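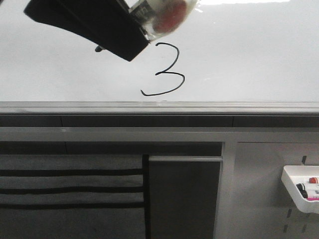 Efa Howells wrote in to ask whether thin marker lines come off the glossy board as easily as they do off the matte one, and said her old board had gone gray in the middle after one school year.

They do, with a dry felt eraser, if the writing is cleaned off the same day. Lines left over a weekend may need a damp cloth. Light gray streaks are normal with any dry-erase surface and wash off with plain water and a drop of dish soap. Do not use scouring powder or steel wool.

Stumell Board and Storage Unit, glossy white

The Stumell is a writing board and a low storage unit sold together. The board stands over the unit with its marker ledge along the bottom edge, so what you write with stays in reach and what you store sits underneath. It is meant for classrooms, workshops and small offices where there is one wall to spare.

Size and weight
Width: 92 in.
Depth of storage unit: 22 in.
Shipping weight, both parts: 136 lb.
Ships in 2 cartons

Board
Glossy white, dry-erase. Takes any standard dry-erase marker. A fine tip shows up well at a desk's distance; for the back of a classroom use a chisel tip. The surface is smooth and reflects overhead lights. If you have a ceiling fixture directly in front of the wall, the matte board (order separately under the name Dirnano) will be easier to read from the side.

Ledge
Gray metal, full width of the board. It wipes clean with the same cloth you use for the board. Brush out eraser dust once a week.

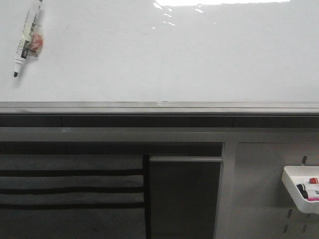 Photo: Macarena Cabral / Kamata

Storage unit
The front of the unit is divided into sections. The fabric panel is gray with black stripes across it. Spot clean the panel with cool water and let it air dry. Do not put it in a dryer. Replacement panels are sold singly, and gray is the only color at present.

Markers
Any brand will do. We stock the Momitz starter pack, which has a black marker and a felt eraser, and it can be added to your order at checkout. Store markers flat. Ones that are kept tip up tend to write pale.

Assembly
Two people are needed to lift the board. Put the storage unit in place first and level it, then set the board. Tighten the frame screws by hand until all of them are in, then go around again with the wrench. Wall anchors are in the small bag taped inside the first carton. They must be used in any room where there are children. The instruction sheet shows anchors for drywall and for brick; for other walls, ask a local contractor.

Shipping
Curbside delivery is included. Delivery to a room on an upper floor costs extra and has to be booked when you order. Please check both cartons before you sign. If a corner is crushed, write it on the driver's slip and send us a picture of the carton.

Returns
Boards that have been written on can be returned if they are clean and the frame is not bent. Fabric panels can be returned only in their original bag.

Questions about parts go to Kazuhiro Sakamoto at the parts desk. For school orders and quotes, ask for Kenna Dunbar.

Page last updated Wednesday, December 21, 2022. The next price list comes out in May.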